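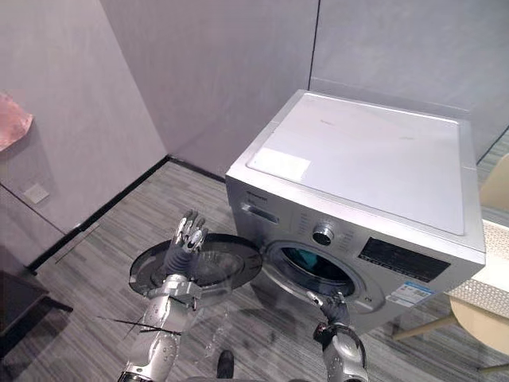 Wie voll darf die Trommel einer Frontladermaschine sein? So voll, dass über der trockenen Wäsche noch eine Handbreit Raum bis zur Trommeloberkante bleibt.

# Kapitel 4: Beladen und Entladen der Waschmaschine

## 4.1 Gegenstand des Kapitels

Kapitel 3 behandelte das Sortieren nach Faserart, Farbe und Verschmutzungsgrad. Das vorliegende Kapitel beginnt mit dem Öffnen der Tür und endet mit dem Ablegen der gewaschenen Teile im Korb. Programmwahl und Dosierung folgen in Kapitel 5, das Trocknen in Kapitel 6.

Nach der Bearbeitung sollen die Lernenden

- die Füllmenge für Baumwolle, Pflegeleichtes und Wolle bestimmen können,
- Türdichtung und Trommel vor und nach dem Waschgang prüfen können,
- Textilien so entnehmen und ablegen können, dass keine zusätzlichen Knitterfalten entstehen.

## 4.2 Grundbegriffe

**Füllmenge.** Masse der trockenen Textilien, angegeben in Kilogramm. Die Nennfüllmenge in der Bedienungsanleitung gilt in der Regel für das Baumwollprogramm. Für pflegeleichte Gewebe ist sie etwa zu halbieren; bei Wolle liegt sie meist noch niedriger.

**Türdichtung.** Elastischer Ring zwischen Gehäuse und Tür. In der unteren Falte sammeln sich Flusen, Haare und kleine Textilien. Sie wird nach jedem Waschtag ausgewischt.

**Restfeuchte.** Wasseranteil nach dem Schleudern, bezogen auf das Trockengewicht. Sie bestimmt, wie schwer der gefüllte Korb wird.

## 4.3 Der Wäschekorb

Für feuchte Textilien eignet sich ein Kunststoffkorb mit durchbrochenen Seitenwänden. Der Rand soll gerundet und glatt sein, damit Maschenware nicht hängen bleibt. Weidenkörbe ohne Einsatz sind für feuchte Wäsche ungeeignet.

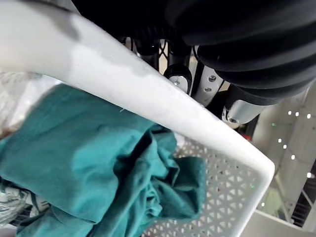 Uliana Horobets wendet gegen diese Empfehlung ein, die Durchbrüche nützten wenig, solange die Teile zusammengeballt im Korb lägen; entscheidend sei, jedes Stück beim Entnehmen auszuschütteln und den Korb innerhalb einer Viertelstunde zu leeren. Außerdem verlange der Kunststoffrand dieselbe Pflege wie die Dichtung, denn Abrieb und Staub gingen auf helle Stücke über.

Der Einwand ist berechtigt. In der Lehrwäscherei Steserau wird der Rand deshalb jeden Freitag mit einem feuchten Tuch und etwas Neutralreiniger abgewischt. Körbe für Schmutzwäsche und Körbe für saubere Wäsche sind dort getrennt gekennzeichnet.

## 4.4 Arbeitsablauf beim Entladen

1. Programmende abwarten, Türverriegelung freigeben lassen.
2. Tür vollständig öffnen und den Korb dicht vor die Öffnung stellen.
3. Teile einzeln greifen. Ineinander verdrehte Stücke nicht mit Gewalt herausziehen, zuerst in der Trommel lösen.
4. Große Teile zuerst entnehmen, Socken und Kleinteile zuletzt.
5. Trommel von Hand einmal drehen und die Dichtungsfalte abtasten.
6. Tür und Waschmittelschublade einen Spalt offen lassen.

Farbige Oberteile aus Baumwolle werden auf links gedreht gewaschen und bleiben bis zum Aufhängen auf links. Neue, kräftig gefärbte Stücke liegen bei den ersten Wäschen nicht im selben Korb wie helle Teile, solange beide feucht sind.

Zur Masse: Ein Posten mit 711 g Trockengewicht wiegt bei 50 % Restfeuchte nach dem Schleudern 1.066,5 g. Die Rechnung wird in Aufgabe 4.2 auf gemischte Posten übertragen.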